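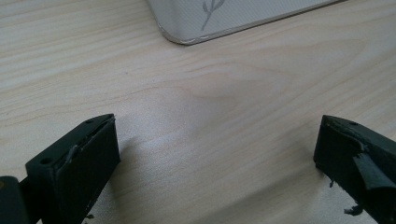 The Povstead flight controller runs fixed-wing and multicopter firmware from one board and weighs 68 g with its case. I mounted it in a Jernitz quad in April and logged 153 flights. Attitude hold is steady, and the compass needs recalibrating after every battery swap. For bench setup, a flat surface matters: I level mine on a pale wooden tabletop, the same one with the white box on it, before setting the accelerometer offsets. GPS lock is slow.

Print | E-mail
Reading time: 1 min
This site uses cookies.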